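The Mouse Goes on the Cat

By the second week I had stopped telling people what I did for a living. I said I was in software. My sister asked what kind and I told her it was for arms, and she thought I meant guns, and I let her.

What I did was pick up a computer mouse and put it on a mat shaped like a cat's face. Then I took it off again. Tillitz paid for 100 good ones a shift, and a good one was whatever the checker at Druker decided the next morning. The grippers had purple fingers. You squeezed and they closed, and you were supposed to forget you had hands.

"Be natural," the instructions said, on page 2 of 16. Further down they said not to hurry, not to hesitate, not to correct yourself halfway, and not to do the same thing the same way too often. I have never met a natural person who could manage all that.

They let us use the boardroom as long as we left the table as we found it. Lundar was the name they'd given the model, as though it were already somebody. Lundar was going to tidy desks. It would learn what a desk was from us, and I wondered what it would make of the news that every desk in the world had a cat on it.

I kept my own tally, partly out of distrust. The mouse to the mat, the mouse off the mat, and again.

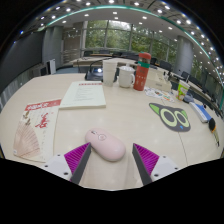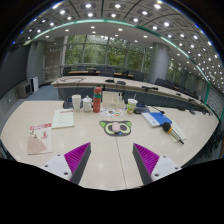
Bianchini wrote back that afternoon to say the variety was fine, the numbers were fine, and would I please throw in some failures, because a system that had only ever seen success didn't know what to do when it missed.

I read that over a few times. For two weeks they had been docking me for the drops.

"Real failures or pretend ones?" I typed.

Real ones if possible, came the answer. The pretend ones showed.

So I went back in and tried to fail without trying to, which is a silly way for a grown person to spend an afternoon. I thought about my rent. I thought about my sister explaining to her friends that I was in weapons. The mouse went down an inch short of the cat's ear and I felt, for a second, pretty good about my work.

The counter said 1685. I asked whether that one was a keeper. The reply said they'd know in December, when they switched Lundar on and gave it a desk.

I asked whose desk. They were still deciding, they said, and was I free tomorrow?

I said I was, and went to look for my coat.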